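Milling the new crowns, or how I finally made peace with the furnace

It has been a long while between posts, and I'm sorry about that. The lab has been flat out, my mother moved into the granny flat in January, and somewhere in the middle of it all we changed over the whole workflow for our full-contour zirconia. A few of you have emailed asking how the changeover went, so pour yourself a cuppa, because I was never any good at the short version.

For those who've wandered in from elsewhere, I'm a dental technician. I make crowns and bridges, mostly, with the odd set of dentures for the two prosthetists down the road. There are three of us at the benches and one very patient person on the phones. For years we sent our zirconia out to be milled by Lastach, who did lovely work, and then we bought a second-hand Ravau mill from a lab that was closing its doors, and after that everything that used to be somebody else's problem became mine!

Breakfast is when I do most of my thinking on this stuff, before the phone starts.

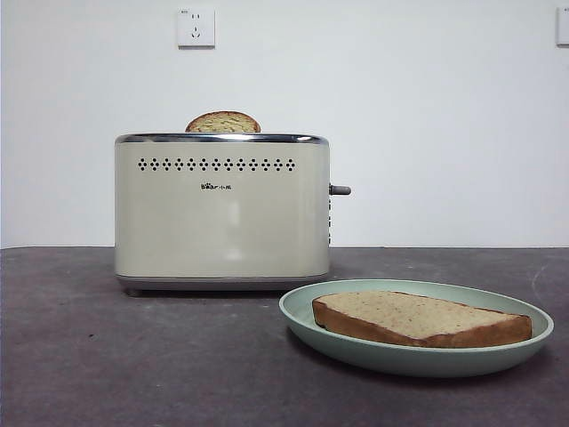

Toast first, then teeth.

So, the mill itself. I'd expected it to be the hard part and it was fairly well behaved from the start. You nest your units in the disc, check your sprues, make sure the bur isn't on its last legs, and off it goes. The software has its moods (it will not remember my preferred sprue width no matter how nicely I ask) but the shapes came out crisp and the margins were tidy.

The sintering furnace was another story. Ours is a Rurnau, and the first time I opened the door on a finished tray I could have cried. The colour was wrong. It wasn't wildly off, just a bit grey and a bit dead, the way a tooth looks when it's had a hard life. I went through the shade guide under the daylight lamp, then outside by the back step, then under the lamp again, hoping one of them would change its mind.

I did what I always do and rang Octavio Cisternas, who trained me a very long time ago and is supposed to be retired. He asked me what I'd been putting in the furnace. Zirconia, I said. He asked what else. And I had to admit that the week before I'd let one of the juniors run a tray of units that had been dipped in colouring liquid, and that we'd put them in after only a few minutes of drying. He made the noise he used to make when I overfilled a flask.

What we had was contamination in the chamber, and the cure is dull. You run the furnace empty with a cleaning cycle, you put in the sacrificial pieces, you let it cool all the way and then you do it again. I ran it twice over a weekend and pottered about the lab feeling useless. The next tray was better. The one after that was the proper colour, warm at the neck and a little translucent at the tip, and I took it up the front to show everyone as though I'd grown it in the garden.

Since then we've had a few house rules. Dipped units dry under the lamp for 30 minutes, no exceptions, even when a dentist is on the phone being charming. The sintering beads get changed when they start to look tired. Every tray gets a line in the logbook with the disc batch and who loaded it. I know, I know, a paper logbook, but it lives right next to the furnace with a pencil on a string and people do use it.
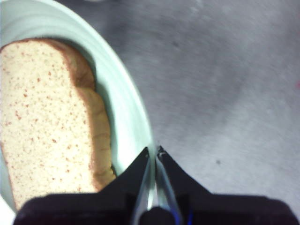
Posted by the bench tech, 11/19/23
Filed under: Lab life, Zirconia

The other thing I wanted to write about is glazing, because I've changed my mind on it. I used to glaze everything. It looks so good on the model, all wet and shiny, and the dentist opens the box and is pleased. But a glaze layer is thin, and once the biting surface has been adjusted at the chair you've got a rough patch right where the opposing tooth lands. These days I polish the occlusal surface first, properly, with the coarse wheel, then the medium, then the fine and a dab of paste, and I only glaze what's going to be seen. It takes longer. My wrists know all about it by the end of the afternoon.

I've also been won over on trying the contacts before sintering is even thought about, at the design stage, and leaving them a touch heavier than feels natural. You can always take a whisker off a heavy contact. A light one means starting again with a new unit, and a new slot in a disc, and a phone call I don't enjoy making. We went through the remakes folder a little while ago and found 13 that came down to a light contact, which stung a bit, and most of those had my initials on the ticket.

On the money side, since a couple of you asked: the mill cost us less than I'd feared and the burs cost more. We've put over 300 units through it now. I haven't sat down to work out the day it pays for itself, and I'm not sure I want to, but the turnaround is so much kinder. When a dentist rings with a patient flying out for a wedding, I can say yes and mean it, and I do like being able to say yes.

Domínguez, the supply people, have been very good about lending us a sample disc of the multilayer material, and I've got two molars and a premolar nested in it as I type. The layers have to be lined up with the height of the tooth — too high in the disc and the whole crown comes out pale, too low and it looks like it drinks a lot of tea. I'm told you get an eye for it. I'll put the results up next to the old single-shade ones when they're out and polished, and you can tell me which you'd rather have in your own mouth.

If anyone has a good way of storing half-used discs, please leave a comment. Mine are in a biscuit tin with masking tape labels and I have a feeling there's a better system out there.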